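Ticket: Coat rack by the railing leans and turns
Category: Office / Furniture
Product: Nakier standing coat rack, black
Opened by: Ilona Lakatos
Assigned to: Szabolcs Vass
Priority: Low
Status: Closed

Original report (Ilona Lakatos)

The black coat rack near the long white desk has started to lean. If you hang a heavy coat on one side, the whole pole tips toward that side and then turns a little, so the coat ends up facing the desk. Last week a jacket slid off one of the hooks and landed on the floor. The rack did not fall over but it moved enough that I would not want to leave a laptop bag on it.

It is the one we bought in January for the upstairs room. I have not taken anything apart. I did turn the pole by hand to see if it would tighten, and it kept turning in both directions without getting any firmer.

Please check it before the Risano people come for their visit, as they will probably want to use it.

Reply 1 (Szabolcs Vass)

Thanks. A few things to find out before I order anything:

Does the whole rack rock, base included, or does the base stay flat while the pole moves?
Does the top part with the hooks turn separately from the pole?
Is there a gap at the metal ring where the pole goes in?

Take all the coats off before you check. With weight on it you can't tell which part is loose.

Reply 2 (Ilona Lakatos)

Took everything off. The base stays flat on the floor. The hooks don't turn on their own, they go with the pole. There is a small gap at the ring, enough to get a fingernail in on one side but not the other.

I can move the top of the pole about 12 cm to either side before I feel it stop.

Reply 3 (Szabolcs Vass)

Then it is the joint at the bottom. The pole on this model comes in sections that screw together, and the lowest one is held to the base by a bolt that comes up from underneath. The ring only covers the joint. Tightening the ring does nothing for the lean.

I will look at it when I'm next upstairs. In the meantime, light things only, and spread them out over the hooks.

Work log (Szabolcs Vass)

Sun 12 May. Came in while it was quiet.

Laid the rack on its side on a folded blanket to keep the hooks off the wood floor. The bolt under the base was loose by nearly two full turns. The lock washer was missing. I looked in the bag of spare parts that came with the rack and it wasn't there either, so it may never have been fitted.

Tightened the bolt with a hex key as a first test and stood the rack up. Much better, but I could still get the pole to turn if I pulled hard on one hook. Laid it down again, took the bolt out, wiped the threads and put in a split washer from the drawer. Tightened again. No turning this time.

The pole sections above were fine. I gave each joint a quarter turn to be sure and only the lowest one took it up.

Pushed the ring back down to the base. It had ridden up slightly and was hiding the gap.

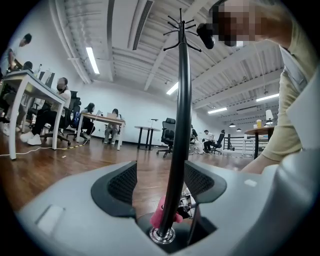
Do the coat rack's joints need glue or thread locker to stay tight?

Neither is needed on this model as long as the washer is in place. Glue would make it impossible to take the pole apart for moving, and thread locker can be added later to the base bolt if it works loose again.

Load test

Hung two winter coats and a backpack on one side only. Left them for 59 minutes while I did the printer ticket. The base stayed flat and the pole did not turn. Moved the same load to the opposite side and pushed it a few times. Some flex in the pole near the top, which I would expect with a pole this thin. No lean after the load came off.

Put it back in its usual place and checked that the base wasn't sitting across a raised board. A rack with a narrow base will rock on very little.

Reply 4 (Ilona Lakatos)

Used it this morning with my heavy coat and it stayed where it was. One question. Pálfi say in their delivery papers that the rack can take 12 kg. Is that per hook or for the whole thing?

Reply 5 (Szabolcs Vass)

For the whole rack, with the load spread out. I'd stay well under that on any one side. Backpacks with laptops should go on the floor by your desk or in the lockers. They weigh more than any coat, and people tend to hang them all on the hook facing the stairs.

I wrote to Pálfi about the missing washer. They answered that they will send a parts bag at no charge. If they offer to replace the whole base I'll say no, the one we have is fine.

Reply 6 (Ilona Lakatos)

OK. There is a second rack of the same kind downstairs, from the same order. Should that one be checked too? It doesn't lean as far as I can see, but it hardly gets used.

Reply 7 (Szabolcs Vass)

Checked it. The washer was in place and the bolt was tight. No action.

The older rack in the Akix room is a different make with a screw-in foot, so none of this applies to it. If that one starts to wobble, open a new ticket and don't reuse this one.

Parts received

Parts bag from Pálfi came with the regular mail. Contents: two lock washers, one bolt, one hex key. I swapped my split washer for one of theirs so that the rack matches the assembly sheet. The other washer, the bolt and the key are in a labeled envelope in the tool drawer, second from the top.

Cost: 1,000 forints for a pack of felt pads for the underside of the base, which I put on while it was lying down. The original pads had worn through on one side. Receipt is in the folder.

Notes for whoever gets this next

If the rack leans, empty it first and lay it down on something soft.
Check the bolt under the base before touching the pole sections.
Make sure the washer is there when you put the bolt back.
Hand tight plus a half turn with the hex key is enough. More than that can pull the threaded insert out of the pole.
Slide the ring back down last.

When you move the rack, lift it by the lower part of the pole. Dragging it by the hooks is probably what loosened the bolt in the first place, with the washer missing.

Closed by Szabolcs Vass. Reopen if the pole turns again under a normal load.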